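Omasville Off-Road Club
Wanted: Race Day Help and Local Riders, New Season

Posted Monday, June 1, 2020

The Omasville Off-Road Club is looking for a paid race secretary, plus local riders for a development program that has a name (Khúc) and, as of last week, a budget. The name was much easier to get.

Khúc is a training group for amateur motocross riders who live near Omasville and have run out of people to learn from. Our track draws good riders from three states. They show up on Saturday night, take the trophies on Sunday afternoon and are back on the interstate before the dust settles. We like them very much and would like to beat them once.

THE RACE SECRETARY

This is a part-time, seasonal job. You will run sign-up, build the gate lists, deal with transponders, and post results before the parents start producing their own. On a race day we can have 200 riders through the gate, and a fair number of them will have forgotten their license, their number plates or which class they entered.

You will need to be comfortable with a spreadsheet and a two-way radio, sometimes together. Scoring runs on a Gumico timing system, which is reliable as long as the generator is. Previous motocross experience is useful but we'd take somebody from swim meets or dog shows, where we understand tempers also run high.

You should be able to tell a grown man that he can't move down a class and then go on telling him. You should own boots. The sign-up trailer has a window, a fan and one good chair, and the chair comes with the position.

Pay is by the event, with lunch. Lunch is a burger. We have looked into other lunches.

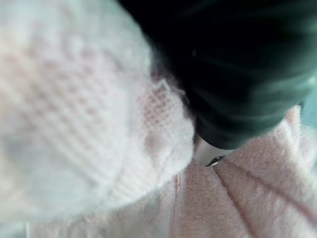
White fabric with a patch of pinkish-red grid.

THE RIDERS

We have places for riders on 125 and 250 machines, in two groups. The first is for riders already racing in the B class who want to move up. The second is for C class riders who finish most of their motos and have a working idea of why they didn't finish the others.

You would get weeknight sessions on the main track, gate practice until you are sick of it, and a coach standing in the corner you ride worst. Trumari, the parts distributor out on the county road, is giving the group a discount on tires and brake pads. They have asked us to say that this does not cover graphics kits. They asked twice.

What we want from you is less glamorous. Turn up on time with a bike that has been washed and has all its spokes. Work one flag shift at each home race. Ride the session that was planned, even if it's slow corners again, and it is going to be slow corners again through most of the summer.

You must live in Omasville or close enough to get here on a weeknight with a trailer. Riders under 18 need a parent or guardian on site for every session. Parents are asked to coach from the bleachers, silently.

This isn't a factory ride and there is no salary. The club voted $1,511 toward the program in May, after a debate that lasted longer than most of our races, and all of it goes to coaching and track prep. You supply your own bike, gear, fuel and excuses. 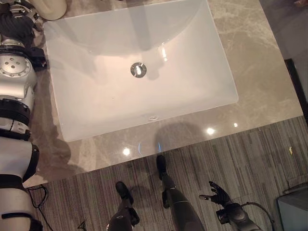 Do I need to be a club member before I apply to ride?
You can apply without a membership, but you have to join before your first session so that you're covered to be on the track.

HOW TO APPLY

For the secretary job, send a one-page letter and a phone number for somebody you have worked for. Please don't send a video.

For the rider group, send your name, age, bike, current class and your results from your last 3 races, including the bad ones. Results are public and we are going to look. Add a few lines on what you want to get better at. "Everything" has been used.

Drop applications in the box at the track office or use the contact form on the club page. We'll call people for a short talk, and riders will be asked to come out for an evening on the track, 2 motos and some starts. Bring a full tank and your own water.

If you don't get picked for the group, there are still openings on the flag crew, where the view is excellent and the mud comes to you.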